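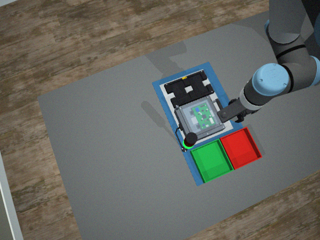 Section 2: Setting up the board bench and running your first sort

I wrote this part of the Rorkbridge guide after three new people in a row asked me the same thing: can it do the job yet, or am I going to be standing there with my hand over the stop button? Bit of both! So I've mixed the set-up steps with what I think the arm can be trusted with. If you only want the steps, skip to 2.2, but please come back for the cautions.

Everything in this section happens in the simulated bench first. Don't move on to the real one (Section 3) until you've been through it at least once from start to finish, and that includes people who used the old Drumow set-up. The layout is different and your habits will trip you up.

2.1 What the job is

The chore is small and dull, and that's why we picked it. There's a circuit board in an enclosure. The arm takes hold of the board, lifts it clear and puts it in one of two bins. Green is for boards you want to keep, red is for boards you want to pull. Then you reset and go again.

A person learns this in the time it takes to drink a coffee. You look at the board, you pinch it by its edges, you wiggle it if it sticks. The arm has to be told about all of that, and the wiggle is by far the hardest part. I've been at this since February and I still get a little thrill when it comes out clean on the first pull.

2.2 Before you start

1. Open the bench project and load the scene called Barov. Leave the other scenes alone for now - they have different bin positions.

2. Check that both bins are empty. A board left over from the last run won't stop the program from starting, but it will throw off your results and you'll spend an hour wondering why.

3. Check that the bins are the right way round. In Barov the green bin is on the left and the red one is on the right when you look from the default view. If you've spun the view around (I do it all the time), press Home before you check.

4. Look at the board in the enclosure. It should be sitting to the right-hand side with its parts facing up. If it's somewhere else, hit Reset Board and look again.

5. Set the speed to 8 percent. Yes, it's painfully slow. You'll want to see what the fingers are doing, and at full speed you can't.

6. Save your own copy of the scene under your own name. Irén Bozsik lost a whole afternoon of tuning when I saved over hers, and I've been buying the pastries ever since.

Note: The stack light beside the enclosure is driven by the program. In Barov a green ring means the controller is ready for a command. It doesn't mean the grip is good, or that the board is the right one, or that anything at all has been checked. I'd love a light that told me those things.

2.3 Teaching the approach

This is where you show the arm how to come in toward the board. You'll set two points: a high one, well clear of everything, and a low one, right by the board's edge.

1. Switch to Manual and bring the gripper to a spot above the enclosure with plenty of air under it. Press Store High.

2. Open the fingers. The program won't do it for you, and coming down with closed fingers is the classic first-day crunch.

3. Lower the gripper in small steps toward the right-hand edge of the enclosure. Use the arrow buttons here and stay off the slider! The slider jumps.

4. Stop when the fingertips are close to the board and still clear of the enclosure wall. Turn the view and look from at least one other angle. What looks like a nice gap from overhead can be no gap at all from the side.

5. Press Store Low.

6. Go back to the high point with Replay Up and then come down again with Replay Down. Watch the whole thing both times.

Caution: The black fixture sits directly against the top of the enclosure, and the gripper is a good deal bulkier than its fingers. When you're concentrating on the fingertips it's very easy to put the gripper's body into the fixture. In simulation you'll get a red banner and a bruised ego. On the real bench you'll get a repair form.

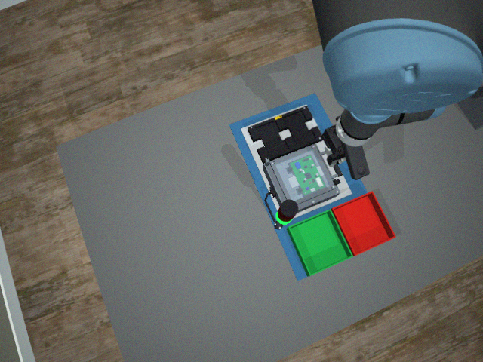
Keep checking the clearance on the way down, then, and once you're happy with the low point, don't touch it again until you've done a full run. I know it's tempting. You'll see a hair of daylight on one side and want to nudge it over, and then you've changed two things at once and can't tell which of them mattered.

2.4 Grip and lift

1. Set the grip force to Low. You can go up a notch later if the board slips.

2. Press Close and wait for the force reading to settle. It wanders a bit at first and that's fine.

3. Press Lift Test. This raises the board a tiny amount and holds it there.

4. If the board stays level, press Continue. If it tilts, press Lower, open the fingers and go back to your low point. A tilted board will catch on the enclosure wall nearly every time.

5. If the board doesn't come up at all, try the Rock setting at its lowest value. That's our attempt at the wiggle. Dzifa Ackah wrote it, and it's a lovely piece of work, but it was tuned on one kind of board and it can be a bit rough with others.

Note: Don't grip across the tall parts on the board. The program lets you do it and the simulation may even let you get away with it. The simulated parts are glued on forever and real ones aren't.

2.5 Choosing the bin

1. For your first runs, pick the bin yourself with the Keep and Pull buttons. Keep sends the board to green, Pull sends it to red.

2. Watch the release. The fingers should open with the board just above the bottom of the bin. If it's dropping from higher up, lower the release point and run it again.

3. When you've had a decent string of clean runs, you can turn on Auto Choose.

Auto Choose reads the result from the test step and picks the bin from that. It's only as good as the test, so if you feed it a wrong result it will carry out your mistake very neatly. Meinir Bellis likes to leave it off for anyone's first day and I've come round to her view.

2.6 So can it do the chore yet?

I ran Barov 326 times while writing this section, changing the board angle a little between runs. My feeling at the end was that it's good at the boring middle of the job and shaky at both ends. Carrying the board across to the bin? Lovely, never gave me a worry once I had the points right. Getting hold of a board that's sitting slightly crooked, or noticing that it's let go too early - that's where I still want a person nearby.

I came to this from home robots, where my big project was getting an arm to unload a dish rack, so I'm easily pleased. A bench like this is kind to a machine. The bins stay put, the enclosure stays put, and there's one sort of thing to pick up. My dish rack had mugs with handles pointing every which way and a wet spoon hiding under everything. If you're wondering how far we are from an arm that tidies your kitchen, try turning the board by a few degrees in step 4 of 2.2 and see how much of your careful set-up survives. I found that more instructive than any of the demo reels.

On the shop floor it's a closer call. Rozália Somogyi runs the repair benches, and what she wants is something to do the steady sorting while her people look at the odd ones. I think we can give her that if the boards arrive in a holder. If they arrive in a heap, no, not with this version.

2.7 When things go wrong

The fingers close on nothing. Your low point is too high or the board has moved. Reset Board, then teach the low point again.

The board comes up and swings. You've gripped it too near one end. Move the low point toward the middle of the edge.

Red banner on the way down. Something touched. Press Stop, then Replay Up, and turn the view until you find the spot. Nine times in ten it's the gripper body.

The board lands half on the wall between the bins. They're touching, so there's no gap to aim for. Shift the release point toward the outside of whichever bin you're using.

The light is green but nothing moves. Check that you aren't still in Manual. I've done this in front of visitors.

Everything worked yesterday and nothing works now. Check whose copy of the scene you've got open.

Caution: Never take a speed or force setting straight from the simulation to the real bench. Start again at 8 percent and Low, even if you've had a perfect run. The Stamatopoulos checklist in Section 3 takes you through it one setting at a time, and Brayden Fehr will want to see it filled in before he hands over the key.

2.8 Saving and closing

1. Send the arm to its high point.
2. Press Reset Board and clear both bins.
3. Save your copy, then close the project.
4. Write down your low point and your grip force in the bench log, with a line on anything odd you noticed. "Felt sticky on the left" is a perfectly good note.

Section last changed May 22, 2025. Steps for the real bench start in Section 3.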